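Mimico pick-and-place stack: June progress report

To: Defne Yaman
From: Omar Mahasneh
Copies: Bülent Gökçe, Kaan Güler

Short version. Perception rewrite is in, planner is late, tooling mostly done. Spend on plan. Need one decision from you, see the end. Sorry for the rough notes, wanted this out before the 4:00 call.

Where we are

Sim side of Mimico moved over to the new Skinditz build at the start of the month. Took longer than I said it would. Controller config had to be split in two, one file for arm limits, one for the gripper, and half our launch scripts still pointed at the old one. Kaan fixed those. Everything starts from a single command now, logs go to one folder, run names are finally readable.

Perception

Old segmenter was thresholding on brightness. Fine under flat light, bad as soon as we turned on the directional light, which you asked for at the last review. New one uses depth edges first and color only to break ties. Bülent wrote it, I reviewed, merged.
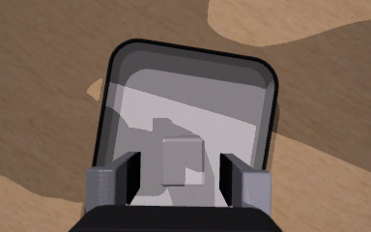 Shadow handling was the main reason for the rewrite. The old code would split one object into two or glue it to whatever dark region it touched. Gray cube in a gray tray is the case we kept failing, specially with the gripper throwing its own shadow across the tray floor like it does in the wrist view. Color gives you almost nothing there. We now mask the fingers out using the joint readings and ignore any edge that has no depth step behind it. Pose error on the validation set is down, Bülent will send the plots seperately. Failures left over are mostly at the tray walls, the rounded corners confuse the plane fit. Open ticket, his.

Planning

Late. Planned to have the grasp planner and the approach planner merged, only the grasp half is in. Two issues:

- Approach planner treats the tray rim as a solid box. Safe but it throws away good grasps close to the walls. Güven has a mesh version, slow, needs caching.
- Replanning during descent. Works when the target pose shifts a little, gives up when it shifts a lot. Should back off to the hover pose and look again. Currently just stops and waits for the timeout.

Güven thinks 6 working days for both. I'd plan on more.

Control

Gripper width command is closed loop now. Before, we sent open or close and hoped. Force threshold is still hand tuned, and the value we use in sim won't carry over, so don't read too much into grasp results yet. Added a check that both fingers report the same travel before a lift is allowed. Caught a sign error in our own driver the first day it was on. Embarassing, but good.

Regression suite

Runs nightly, 100 episodes, same seeds each time. Results post to the channel in the morning with links to the failed runs. Four failure labels so far: missed detection, bad grasp, planner timeout, other. "Other" is too big. Kaan is adding a label for target partly out of view, as the re-look logic needs it anyway.

Partial views matter more than I expected. With the camera on the wrist, any sideways offset and the tray slides out one side. Example below, tray and block both run off the left of the view, gripper open and off to the side of the block. Detector has to say "I see part of something" and give a direction to move, not make up a full pose from half a block. Right now it returns a center computed from the visible part. Wrong by definition. Fix is to flag any mask touching the image border and hand it to the re-look step.
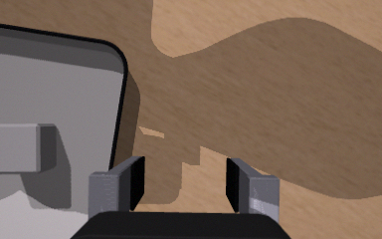

Next period

1. Finish approach planner merge, mesh rim, caching. Güven.
2. Border flag and re-look behavior. Kaan, Bülent helping on the mask side.
3. Plane fit at the rounded corners. Bülent.
4. Force threshold from a short calibration routine, replacing the hand tuned number. Me.
5. Write up the launch setup so the Flullik people can run it without calling us.

Budget

Compute a bit under, licenses as quoted. Nothing unexpected. Nightly suite is cheap, the big cost is still retraining, and we did fewer of those.

Decision needed

Do we hold the hardware handover until the planner merge is in, or hand over with the box rim and patch later? I'd hold. Güven would rather hand over and get real contact data early, he has a point too. Either is ok with the team but we need to know before the Flullik visit as it changes what we show them.

Plots and the full ticket list are in the shared folder under June.

Omar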